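Workshop tips: when the fingers let go of the cloth

We fold laundry with the hand-held grippers at our bench, and in February we had a fault which took me too long to find. The left gripper dropped the cloth after 31 folds, then again after three. I blamed the spring. It was the cable.

First, stop and put both grippers down. Do not pull at a finger that is stuck half closed, the arms can snap shut on your skin — I have had this once and it is painful.

Next, wipe the yellow tips with a damp rag and let them dry. Lint from towels makes them slippery.
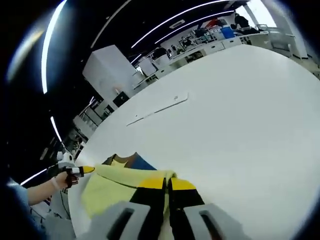 Pinching the yellow cloth at the top of the fold.

Then look at the cable. Ours was hanging over the table edge, and each time I leaned forward my hip pushed it. Inside the cover the wire was broken. Fung-ping Hsieh bent it slowly by hand while I watched the signal, and it went dead at the same place every time.

We now tape the cable to the sleeve, with a loose loop at the elbow. Lai-ching Hung prefers a clip from Treloar, but with thick sleeves it opens.

If the grip is still weak after this, change the tips as a pair. One new tip against one old tip will twist the cloth.

Spare cables are in the drawer marked 54.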